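October
By Renu Garg

Chapter 4
Chores: Can Machines Do Them Yet?

A dishwasher is a machine that does a chore. So is a washing machine, and so is the bread slicer at the back of a bakery. All of them have been with us for a long time, and few people would call them robots. In each case somebody brings the work to the machine, puts it in the right place and shuts the door. The machine then repeats one set of movements in a closed space that was built for it.

This chapter is concerned with the other kind of chore, where the machine must go to the work. Wiping down a counter, clearing a tray, folding a towel and restocking a shelf all belong here. They are easy for most adults and hard for most machines. We shall ask why, and how far the gap has closed.

4.1 The job on the worktop

Consider the instruction 'clear up the worktop'. A person hearing it fills in a great deal without noticing. The tray has to be lifted or slid aside before the stone under it can be wiped. Crumbs should go, but the pattern in the stone will stay whatever is done to it. A mark may be a stain, a scratch or part of the surface, and the usual way to find out is to rub it.

A machine has to be given all of this, or has to learn it. It must first tell the worktop from the things on it. Plain surfaces make this easier. Patterned stone makes it harder, as a vein or a fleck can look much like dirt to a camera. Polished surfaces add reflections, which move when the camera moves.

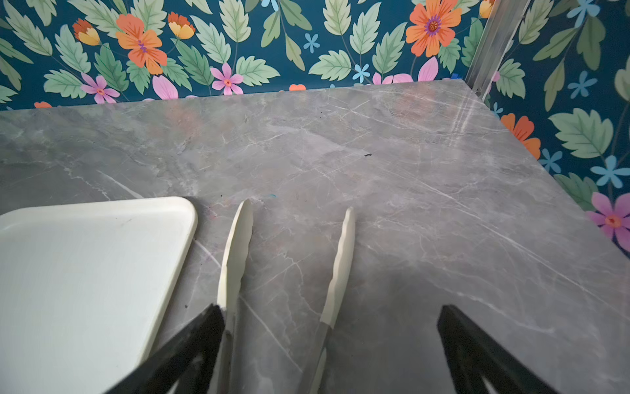
Figure 4.1 Gripper fingers over a marble-patterned worktop, with a white tray at the left. Note the tiny dark crumbs on the stone and the reflections towards the corner.

The tray is a second problem. A flat object with a low rim gives a gripper little to hold. A person slides it to the edge of the counter, gets a thumb underneath and lifts. Two fingers can be made to do the same, but the sliding, the pinching and the lifting are separate skills, and each can fail on its own.

4.2 Counting successes

Ravindra Kandpal's group at Nusodley tested a single arm on kitchen tasks in one practice kitchen. Out of 502 attempts at moving a tray from one side of a counter to the other, the arm dropped or lost hold of the tray in 154. The rest ended with the tray where it was wanted, though some took several tries at the first grip.

How should we read such a result? For a research arm it is respectable. For a household it is poor, and a café that moved 1,000 trays in a week would not put up with it. The cost of a failure matters as well. A dropped plastic tray can be picked up again - a dropped tray of glasses cannot.

4.3 Shop floor and home

Shops and workshops have one advantage over homes: they can be rearranged to suit the machine. At the Saxena packing hall, goods arrive in boxes of four sizes, and the arm that stacks them meets nothing else all day. The Drukix trial in a hardware shop went less well. Customers put items back on the wrong hooks, and the machine stopped and waited for staff.

Homes are worse again. No two kitchens are laid out alike, and the same kitchen changes between breakfast and supper. For the present, the fair answer to our question is 'some chores, in some places, with a person nearby'. Section 4.4 looks at gripping in more detail, beginning with the shape of the fingers.

Related items
Chapter 3: Machines That Stay Put
Worksheet: The Saxena packing hall
Further reading: The Trornodine laundry study
Chapter 5: Who Does the Housework?

Contact the author | Copyright Renu Garg | Back to top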